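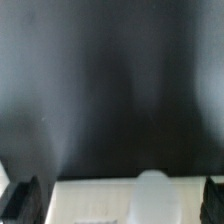 How Do the Hands of a Clock Know Where to Point?
A page for young readers from the Bronberg Clock and Watch Museum

A clock face usually has two or three hands. The short, wide one is the hour hand. The long one is the minute hand. The thin one, if there is one, counts the seconds. All of them turn around the same point in the middle of the dial, but each turns at its own speed.

The minute hand travels all the way around in one hour. The hour hand takes twelve hours to make the same trip. The second hand needs only one minute.

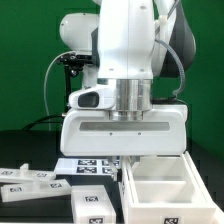
The speed of each hand is set by gears. A gear is a wheel with teeth along its edge. When a small gear pushes a large one, the large one turns more slowly. Clockmakers choose the number of teeth with care so that the hour hand moves exactly one-twelfth as fast as the minute hand.

Something must also make the gears move. In an old wall clock, it may be a falling weight or a coiled spring. In many watches today, it is a tiny motor that runs on a battery.

What are hands made of?

Most watch hands are cut from thin sheets of brass or steel. They must be light, as a heavy hand is hard for a small motor to turn. Some are painted, and some are coated with a material that glows in the dark. 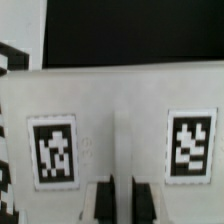

Each hand has a small hole at one end. The hole fits tightly over a post in the center of the dial. The hour hand goes on first, then the minute hand, then the second hand. They must never touch -- if they do, the watch may stop.

The museum's Carrillo Room holds 300 pairs of clock hands. The longest pair came from the Likholm town hall tower. Its minute hand is 94 inches long, taller than any of our guides.

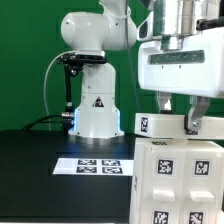 Try it yourself

Find a clock with hands and look at it at three o'clock. Look again at half past three. The minute hand has gone halfway around, and the hour hand has moved halfway from the 3 to the 4. Draw both clock faces on paper.

Words to know
Dial: the face of a clock or watch
Gear: a wheel with teeth
Post: the small pin that holds the hands

Text by Shakuntala Pant. Reviewed by Nahom Tsegaye, Department of Education.
Last updated Thursday, November 27, 2025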